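Search the build log

Apr 7, 2024

Got to the workshop before the others and had the heating on by the time Lorne arrived. Slept badly. Kept thinking about the rail bolts.

Spent the first part of the morning on cables. The run on the right arm had been rubbing at the elbow when it folded right back, so I took it off, gave it a bit more slack and clipped it down along the long link again. Did the same check on the left and left it alone. Lorne thinks we should sleeve the lot. He may be right but I don't want to sleeve anything until we have stopped taking it apart every week.

Tea. Edileuza came in with the post. The parts from Heydari have still not come, and they are not answering the phone. She is going to try Okov instead, who quoted her 17 pounds for the same brackets plus postage. I said go ahead.

After that, software. Harpreet had left me a note about the zero positions, which I read twice and still got wrong. The left arm kept reporting its shoulder 5 degrees out. Went back through the config and found I had copied the old offset over the new one when I moved the files in October. Should have been 2270 and I had the number from before we swapped the motor. Changed it, restarted, and the reading came back sensible. Most of an hour gone on that.

Florence wants to know if we will have something to show at Sillasdale. I told her we could show both arms moving and a simple pick, nothing clever. She asked for a name to put on the sheet and Lorne said Kamard, so it seems the project is called Kamard now. I don't mind it.

Cheese roll for lunch, eaten standing up. Sheldon rang about the bench saw and I said he could have it back whenever he likes.

Ran the cameras in the afternoon. The wrist view is better than I expected for the size of the thing, though a cable hangs right through the middle of it and the picture leans over a long way. I want to move the cable before I touch the mount. The overall view is good enough to work with. You get the rail along the bottom and both elbows, and the bare table between the arms.

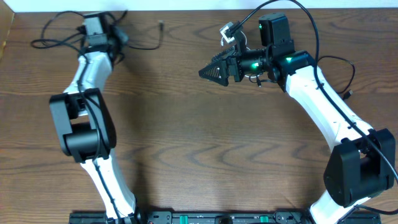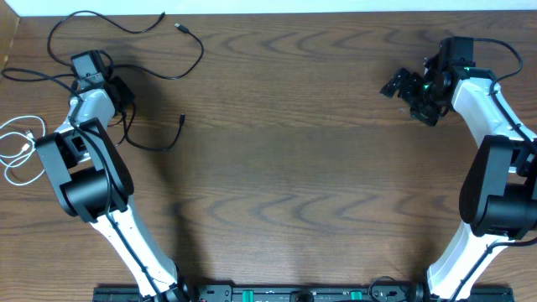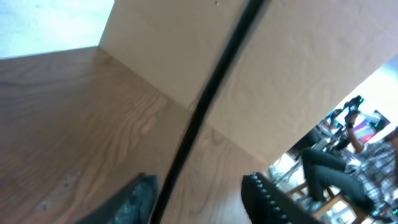 To do next time

Reroute the cable that crosses the wrist view, then take the same view again and compare.

Label both ends of every lead. I lost ten minutes today following one back by hand.

Check the bolts at both ends of the rail with the proper key. The one in the drawer is rounded off.

Write the offsets on paper and pin them up where Harpreet and I can both see them.

Ask Edileuza what Okov said about delivery.

Decide what the pick is going to be for Sillasdale. Lorne wants a sponge. I would go for a wooden block, same size every time, and mark its place on the table with tape.

Locked up at six. Left the key with Lorne as he will be in before me.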